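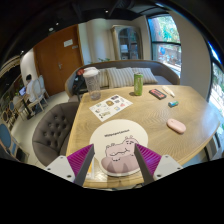

Table clearing at the Tastovach site moves to the Clotora routine in December. Staff who cleared by hand now set the order and handle exceptions. Start with the round hippo placemat and leave it in place; then log the green can and the lidded tumbler as separate items.

1. Open the shift list in Clotora.
2. Mark personal items, such as a computer mouse, "do not move."
3. Set the speed to 100 for the first 400 cycles.
4. Assign two people to exceptions.
5. Sign off the list.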